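How Does a Binder Clip Hold On So Tight?
Desk Stuff Explained — for kids who ask why

Pick up a binder clip. Squeeze it. Hard, right? Now clip it on some paper and shake the paper as much as you like. Stays put. No glue, no tape, no battery. So what is going on in there?

Quick answer: it's a spring and two levers. Longer answer, keep reading.

The parts

A binder clip is three pieces. One body and two handles. The body is a strip of springy steel, bent into a shape like a tent or a slice of pie. The pointy-open side is the jaw, the part that bites. The handles are bent wire. They hook into little rolled tubes at the edge of the jaw. Lots of clips are painted black, some are plain shiny metal, some come in candy colors. All work the same way.

Why it snaps shut

Steel is a bit stretchy. Sounds wrong, but it's true. Bend a thin piece a little and it wants to go back to the shape it was made in. That's what a spring is — something that pushes back when you bend it or squash it or pull it.

The clip is made with its jaw closed. When you open it you are bending the steel away from the shape it likes. Let go and it tries to get back. If there's paper in the way it can't get all the way back, so it just keeps pushing. All day. All night. All summer vacation.

Bend steel too far and it gives up and stays bent. Ever seen a clip that's gone all loose and floppy? Somebody put too much in it, probaly a whole phone book.

Why it needs handles

Try opening one with no handles. (Ask a grown-up first, edges can be sharp.) You can't, or you can only just.

The handles are levers. A lever is a long thing that makes a small push into a bigger one. Think of a seesaw. Sit way out at the end and you can lift somebody heavier than you. Sit close to the middle and you go nowhere. Long handles on the clip = your fingers sitting way out at the end of the seesaw.

There's a trade, though. Your fingers move a long way and the jaw only opens a little. Levers always do this. You get more push but less distance.

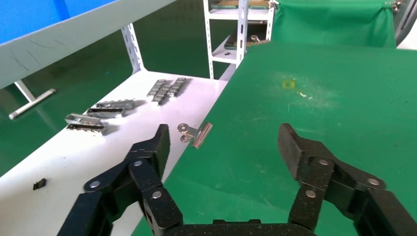 Next trick. The handles fold. Once the clip is on, flip them down flat against the paper and now it takes up hardly any room, so you can stack your papers or stuff them in a backpack. Flip one down and leave one up and you can hang the whole thing on a nail. Want the handles off completely? Squeeze the sides of one together and it pops out of its tube. Put it somewhere safe!

What about strips with slots in them?

Indira Menon wrote in from the Gratstead after-school club to ask about the metal strips in their building box, the flat ones with a row of long openings. Why slots and not just round holes?

Good question. A round hole says "the bolt goes HERE." A slot says "the bolt goes anywhere along here." So you can put the bolt in loose, slide the strip until everything lines up, then tighten. Handy when you measured a bit wrong. Everybody measures a bit wrong.

The slots make the strip lighter too, and easier to bend if you want it to bend. Shelf brackets use the same idea. Go look under a shelf.

Try it: how much can a clip hold?

You need
— one medium binder clip
— 200 sheets of scrap paper (used is fine)
— a table

1. Start with 4 sheets. Clip them. Pull one from the middle. Does it slide?
2. Now 20 sheets. Pull again. Harder or easier?
3. Keep adding. Stop when the jaw won't go around the stack without forcing it.
4. Write down your number.

Qusai Matar in Dilham tried it and was sure all 200 would fit. They did not. His brother's bigger clip did better. Does a bigger clip always bite harder, or does it just open wider? Test that one yourself, I'm not telling.

Careful: keep fingers and lips out of the jaw. Yes lips. Ilango Varma knows why.

Words to know

Spring — pushes or pulls back when you change its shape
Lever — a bar that turns around a point and makes your push bigger
Jaw — the part that grips
Friction — the rubbing that stops things sliding past each other. When the clip squeezes, the sheets press together and there's more of it. Thats why the middle sheet stays in too.

Send your results to Nour Darwish at the Kids' Page by the end of September. Put your first name and your town on it. Next time: why do zippers get stuck?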